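Saucepot

A saucepot is a small or middle-sized cooking vessel with straight sides, a flat bottom and two short handles, placed opposite each other on the rim or just under it. It is used for heating liquids, for boiling vegetables and eggs, and for sauces in larger quantity. The smallest sizes are also used at the table, for serving. In everyday speech many people call it simply a pot.

Name

The word is not used the same way everywhere. In shops, a saucepot has two handles and a saucepan has one long handle, but cooks do not always follow this rule. When the body is wide and the sides are low, the same vessel may be sold as a casserole or a low pot. When it is tall, it is called a stockpot. There is no fixed border between these names, and makers such as Murkard have sold one vessel under two names in different catalogs.

Shape and handles

The body is usually a cylinder. Straight sides make it easy to judge how full the pot is, and they allow a flat lid to sit well on the rim. A shallow body gives a wide surface, so that liquid evaporates faster; a deep body keeps the liquid longer and is better for slow boiling.

The handles are of two main kinds. Cast handles are thick and are fixed with rivets. Loop handles are made from bent metal rod or wire and are usually welded to the side. Loop handles are light and take little place in the cupboard, but they become hot on the stove, and a cloth or a glove is needed. On very small pots the loops can be so narrow that only two fingers go through.
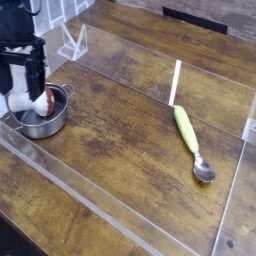
A small stainless steel pot with thin loop handles, and a spoon with a pale yellow-green handle, on a wooden tabletop.

Materials

Stainless steel is the most common material in home kitchens today. It does not react with sour food such as tomato or rhubarb, and it can be polished until it reflects the things around it. Its weak side is that it conducts heat slowly. For this reason many saucepots have a thick bottom with a layer of aluminum inside, which spreads the heat more evenly. Thin pots without such a layer are cheaper, and milk or porridge burns easily in them.

Other materials are enameled steel, plain aluminum, copper and cast iron. Enameled steel was for a long time the usual choice in northern countries – the Løken works made white saucepots with a blue rim, and these are still found in summer houses. Copper heats quickly but needs a lining, and it must be polished often if the owner wants to keep the color.

Sizes

Saucepots are normally described by the volume they hold when filled to the rim. A household set often has a small pot of 2 liters and one or more larger pots. The Mulomus series, made for restaurants and for small kitchens, also had a serving pot of 704 milliliters, with the weight of 315 grams without lid. Pots of this size are too small for most family cooking. They are used for melting butter, warming a portion of soup, or bringing a side dish to the table.

Small pots with real handles and real metal bodies are also liked by children, who use them in play kitchens together with spoons and soft toys. Such pots do not always differ from the ones made for adults, except in size.

Use with spoons

Stirring is done with a spoon long enough that the hand stays away from the steam. Wooden spoons are traditional and do not scratch the inside. Metal spoons with a thick, rounded grip are more comfortable for serving, but the grip material should not touch a hot rim. A spoon left standing in a shallow pot easily tips out, so many cooks lay it on the table or on a spoon rest.

Care

A stainless steel saucepot is washed with warm water and dish soap. Food that is stuck to the bottom is soaked first. Rainbow-like stains and white marks from hard water can be removed with a little vinegar. Salt should be added when the water is already boiling – undissolved salt lying on the bottom can make small pits in the steel.

Pots of the same series are often stacked inside each other. The Nornis type has handles placed slightly lower than the rim for this purpose, and a full stack of four stands 40 centimeters high with the lids put on top.

See also: Casserole, Saucepan, Stockpot, Serving spoon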